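Shared cell rules: what do you enforce?

jiltstead_ben
Posts: 283
I've been handed the job of writing the rules for our two-arm bench cell at Jiltstead. The current rules are a laminated sheet that says BE SAFE and a phone number for someone who left in January. Looking for things people actually follow. Speed caps, who may jog what, when to recalibrate, that sort of thing. We already have the risk assessment, so please don't tell me to get a risk assessment.

Iraklis Liapis
Get a risk assessment.

Kidding. Ours is one page. One person holds the pendant, and that person says "moving" out loud before anything moves. Everyone hates it for a week and then they say it in their kitchens. Manual mode is capped well under the legal limit. And if you bump the board, you own the recalibration, even if it was your elbow and not really you.

draser_refugee
The "moving" callout is theater. People say it while already pressing the button. At Draser we had a whole vocabulary of callouts and what we got was a very chatty crash. Put the effort into zones in the controller. Two arms, one overlap volume, one token, and an arm without the token doesn't enter. The software doesn't care whether you're in a hurry.

Iraklis Liapis
The software doesn't know there's a hand in the tray either.

draser_refugee
Neither does the guy yelling "moving."

Kiều Ngô
You two do this in every thread. Do both. The callout is for people and the token is for arms, and they fail on different days.

Ben, the rule I'd put first is boring: recheck calibration at the start of every shift and write the number down. We let it slide for a month on the Kingi line and the error crept up to 3 mm. Everything still looked fine until the first tight fit. Now it's a column on the sheet and a blank means you don't run.

jiltstead_ben
Who checks the sheet?

Kiều Ngô
Whoever is on next. They're motivated, they inherit your mess.

skalero_pat
Adding one: no tag gets moved or reprinted without a log entry. We had a block with a fresh tag stuck on at a jaunty angle, and I spent an afternoon blaming the camera. Reprints are also never quite the same size. Some printers "fit to page" out of pure spite.

draser_refugee
Fine, that one's good. I'd add a 30 second wait after clearing a stop. Annoying enough that people look at the table before they restart.

Iraklis Liapis
Thirty seconds is long enough for people to go get coffee and come back remembering nothing. Make them touch the reset from a spot where they can see both arms. That's the whole point of a reset button having a location.

jiltstead_ben
OK, draft so far: callout, token, calibration number every shift, tag log, reset with both arms in view. I'm leaving the wait out -- sorry, Draser. I still need something on what may stay on the table between runs. My vote is fixtures and tagged parts only, with mugs treated as a reportable incident.

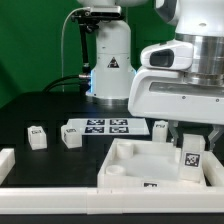 The mug line will get me the most complaints, so it's going in bold. I'll post the finished page once the day shift has had a go at it.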